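Fedside library keeps its long table, for now

The long table in the reading room at Fedside library is to stay where it is until at least March, after a public meeting on Monday evening that was meant to last half an hour and finished when the heating went off.

The council had proposed swapping the table for what its plan calls "flexible touchdown seating", understood by most of those present to mean stools. A petition against the change had gathered 946 signatures by the time the doors opened. Fedside has one library, two bus stops and a long memory, and the removal of the newspaper rack is still brought up at weddings.

Leonie Ashby, who runs the Thursday local history group, told the meeting that old parish maps do not fold out on a stool. She had brought one along to prove it. It took four people to hold up and covered most of the council's presentation, which carried on behind it for several minutes.

The plan was drawn up by Callia, a design firm hired to look at how the town's public rooms are used. Its report runs to 200 pages and finds that people come to the library to sit down, read and get out of the rain. Copies may be consulted at the library, ideally on something flat. 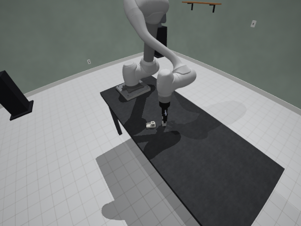
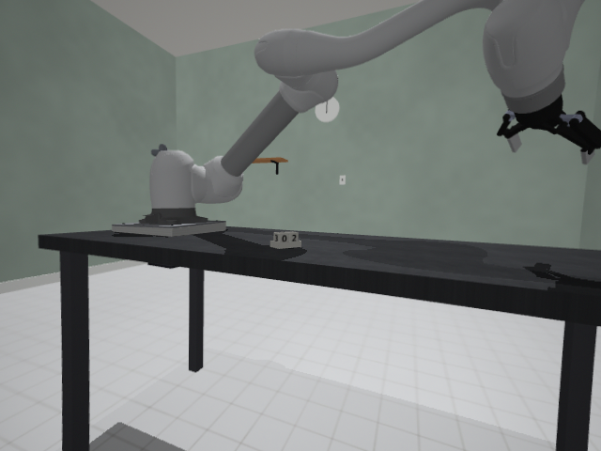 Under the proposal, the reading room would have gained 13 stools, a charging shelf and a "conversation nook" beside the large print section. Regular users of the large print section said they had managed to have conversations there for years without a nook, and had been told off for most of them.

Speaking for Callia, a Mr Henare said the drawings had always been a starting point. Asked where the local history group was supposed to go on Thursdays, he said the new layout would encourage people to "spread out through the building". The building has two rooms, and the other one is the toilet.

There was some support for the change. A sixth-former said there was nowhere to plug in a laptop and that the table was usually full of people doing the same crossword. The crossword party, sitting in a row near the back, did not deny this. One of them offered to budge up.

Money took up the last part of the evening. The council has put aside £600 for the removal and disposal of existing furniture, a figure that drew a long silence and then an offer from a man in the third row to do it for fifty quid and a sandwich. He was reminded that he had signed the petition. He said he was only talking about the price.

A compromise was reached shortly before nine. The charging shelf will go ahead, on the wall under the clock, and will be fitted by Jiven, the electrical contractor already booked to look at the lights. The stools are on hold. The nook has been referred back to Callia for "further definition".

The library will close for one morning while the shelf goes in, on a date to be pinned up by the door. Returned books can be left in the box outside, which has a new lid after the business with the chips.

Comments on the revised layout can be made in writing at the front desk. Anyone needing a surface to write on should ask staff, who will point to the table.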